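Chapter 7
Reading an Offer: Buying a Robotic Hand as a Kit

By Zdislava Bednárik
05/05/2025

A college workshop, a small packing firm and a hospital kitchen may all end up asking the same supplier for the same robotic hand. They will want different things from it, and the supplier will send all three the same quotation. This chapter is about how to read that quotation, what to ask before signing it, and how to test what arrives.

We will work with one offer throughout. Dotico sells a package it calls the Stubbs kit. The package has a five-part price list: the hand, the arm it bolts to, a controller, a software license and a block of support hours. The buyer in our case is Piltberg, a firm that prepares meal boxes and wants to know whether a hand with fingers can take over some of the handling now done at its benches. Piltberg packs around 1,000 boxes a day in its busy season, which starts in August.

By the end of the chapter you should be able to separate the parts of a kit price, write a short acceptance test, and say which claims in a sales sheet can be checked on a bench and which cannot.

7.1 What is being sold

The word "kit" is used loosely. One seller means a box of parts with a manual. Another means a working cell that its own staff will install. The Stubbs kit falls between the two. The hand comes assembled and the controller comes loaded with software, but the buyer has to provide the table, the power, the network and the objects to be handled. The buyer also has to provide the time of somebody who can set the thing up. Piltberg gave that job to its maintenance lead, Jarrah Tuhiwai, and did not budget for his hours. We will come back to this in section 7.4, where it turns out to be the largest cost left off the comparison sheet.

The support block in the offer is 26 hours. Students often read a figure like this as generous. Before deciding, ask what uses it up. Under the Dotico terms, a phone call counts, a remote session counts, and teaching the hand a new object counts. Replacing a faulty part does not. A buyer with one object to handle may never finish the block. A buyer with a changing menu will finish it early and pay the standard rate after that.

The license is a separate matter. It covers one controller for 60 months, and it does not move to a second controller if the first is replaced outside warranty. This is a common term and it is easy to miss.

7.2 Choosing a trial task

A trial task should be close to the buyer's work and simple enough that a failure can be understood. Piltberg's first idea was to have the hand fill a complete box. Chanida Rojanasak, the engineer Dotico assigned to the account, advised against it. If a full box came out wrong, the two firms would spend the day arguing over which step had caused it.

They settled on one object and one container. The object was yellow and about as irregular as the produce Piltberg handles. The container was a saucepan with a long handle, placed on a beige mat on a white table. A pan has a rim that the fingers have to clear on the way in, and a wall that leaves them less room once they are inside. A flat tray would have tested neither.

Note what this task leaves out. It says nothing about speed, since the trial was not timed against a person. It says nothing about wear. It covers a single object at a time – Piltberg's benches usually have a heap. A good trial report lists these gaps in its first paragraph, so that a manager who reads no further will still see them.
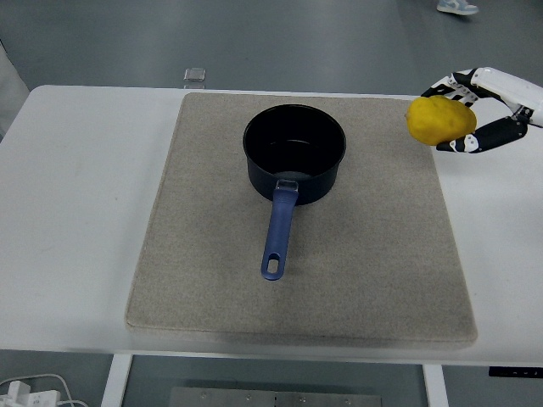
The hand holding a lemon above the mat, to the right of the pan. 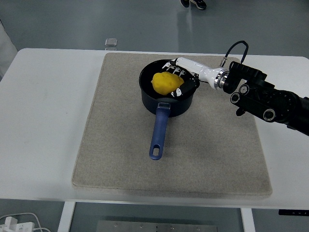 PILTBERG TEST BENCH, August

The trial plan called for 80 attempts, to be logged by hand on a printed sheet. Aliki Konstantinidis, who buys equipment for Piltberg, wrote the pass rule before the hand was switched on. An attempt would pass if the object ended up in the pan, the pan stayed on the mat and no person touched either one. Dotico asked for a second category, "passed with help." She refused it, and the plan was signed without it.

Keep this rule in mind as you read section 7.3. You will be asked to rewrite it for a buyer who handles soft fruit, where an object can reach the pan and still be unfit to sell.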